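Urthorpe workshop moves gripper build on to wiring

Work on a pair of home-printed grippers has reached the wiring stage at the shared workshop in Urthorpe, where members have been building a small pick-and-place arm known as Dinu since August. The mechanical parts are printed on site. Motors, drivers and fasteners are bought in, and the running total for the project stands at £900.

The arm is intended to pick up small household items of mixed shape and put them into a tray. Obaidul Matubbar, who is leading the build, said the fingers had taken more time than the rest of the design put together. Early versions had flat inner faces and let go of round objects once the arm began to lift. The current pattern is stepped, with rectangular ridges along the inside edge of each finger, so that a curved surface has more than one edge to bear on. 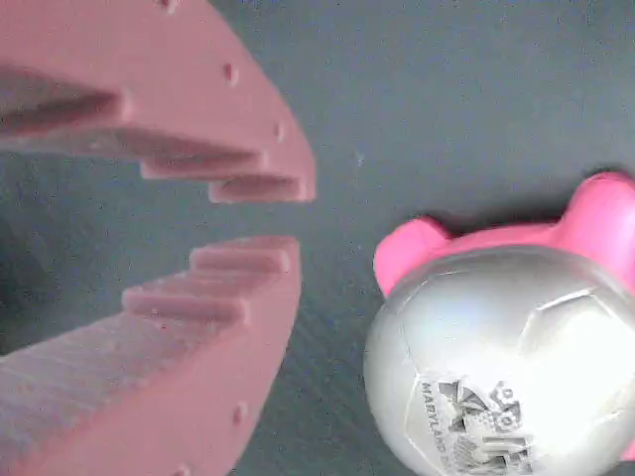

Stepped printed fingers near a silver ball and a bright pink object on the work surface.

Small round holes run along the outer curve of the fingers. Matubbar said the ridge depth had been altered several times and that the present figure was a compromise. Deeper ridges hold a ball better but tend to snag on fabric and on thin card. The tips were left square so that flat items can still be pinched at the very end.

The fingers are printed with the broad face down on the bed. This leaves faint layer lines on the top face, which the group has decided not to sand. A finger takes some 41 grams of filament, and spares are kept in a drawer under the printer.

The second gripper uses a different layout, with two long arms that open in a V from a bracket at one end. It was drawn by members of the Grikham group, who share the Urthorpe machines, and is printed in blue.

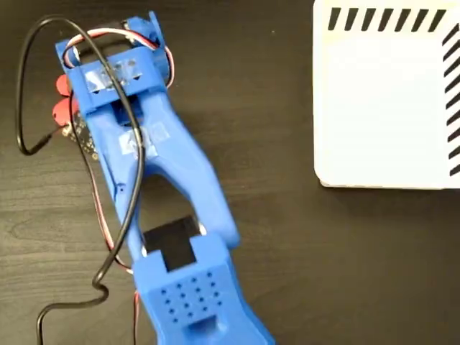

Zirken Makers: Robotics Section

Cabling is the main job now outstanding on the blue unit. The servo wires, in red, white and black, loop over the bracket, and a small dark circuit board is mounted against its side. Clear tape is being used on the bracket and on one of the arms. Printed clips will follow when the cable route has been settled.

The route matters because the black cable has to follow the gripper through its full turn without pulling on the board. A first test on the arm ran for 3180 open-and-close cycles before a connector worked itself out of its socket. The printed parts showed no cracks when they were taken off and checked. The connector will be replaced with a locking type and the test repeated from zero.

Drawings for both grippers are on the shared drive in the Dinu folder, under version 2. Members wishing to print a set should use the files dated August, as the earlier ones have the wrong hole spacing for the bracket.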